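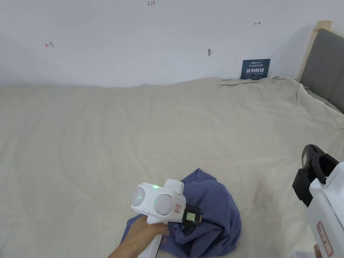

M. Tosh
Technical Writer, Fendale Hearing Systems

Section 3: Setting Up a Complaint File in Hidov

Use this section to open a new workplace complaint file, add the people involved, and prepare the file for a hearing. You need a case manager account. If you only have a reader account, the New File button is gray and you will have to ask your administrator to change your role.

Before you start, have the signed complaint form and the name of the department it concerns. Witness statements can be added later.

Opening the file

1. Sign in to Hidov and select Files from the left menu.
2. Select New File. A blank cover sheet opens.
3. Enter the department and the date the complaint was received. Use the date on the intake stamp. The date on the letter goes in the Correspondence tab.
4. Choose a complaint type. If the complaint covers more than one type, choose the one listed first on the form and add the rest under Related Grounds.
5. Select Save as Draft.

The file number appears at the top right after the first save. It does not change if the file is moved to another department.

Note: Drafts are visible only to the person who created them. A draft left unsaved for 48 hours is cleared from the system and cannot be brought back.

Adding parties

1. Open the draft and select Parties.
2. Add the person making the complaint. Enter the name as it appears in the personnel record.
3. Add each person named in the complaint. Set the role to Respondent.
4. Add representatives, if any, and link each one to the party they act for.
5. Assign two reviewers. Hidov will not accept a reviewer who works in the same unit as either party.

Caution: Do not type names or personal details into the Title field. The title shows in the shared calendar and in email subject lines, where people outside the case can read it.

Setting access

Every new file opens as Restricted. Leave it that way unless your legal office tells you in writing to change it.

1. Select Access, then Named Users.
2. Add the reviewers and the hearing clerk.
3. Turn on View Log. The log records each time the file is opened, printed, or exported.
4. Turn off Forwarding for everyone except the clerk.
5. Select Apply. Users who were removed are signed out of the file right away.

Note: The view log cannot be edited or deleted, including by administrators. If either side later claims that material was passed to the press, export the log before making any other change to the file.

Turning on sign-in codes

Named users must confirm their identity with a code sent to a phone. An office phone or a personal one may be used.

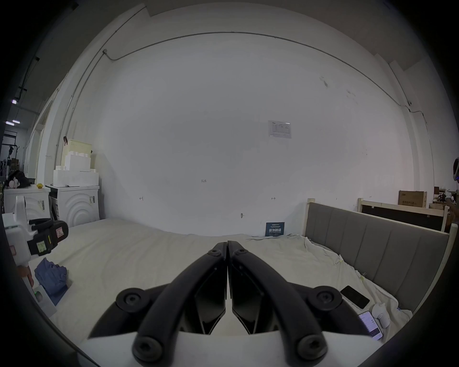

Two phones on a bed, one with its screen lit.

1. Select Profile, then Sign-In Codes.
2. Enter the phone number with area code and select Send.
3. Type the code into the box and select Confirm.
4. To register a backup phone, repeat the steps above and mark the number as Secondary.

If no code arrives, check the number and select Send again. Only the most recent code works.

Sending the file to Clernum

Clernum is the hearing archive. Files must be there before a hearing room can be booked.

1. Check that Parties and Access both show a green mark.
2. Select Submit, then Clernum.
3. Read the summary page and correct any field shown in red.
4. Select Send. The status changes to Lodged.

Caution: A lodged file is locked. To add a late statement, use Supplement on the file menu. Do not create a second file for the same complaint.

For booking a room and issuing hearing notices, go to the next section.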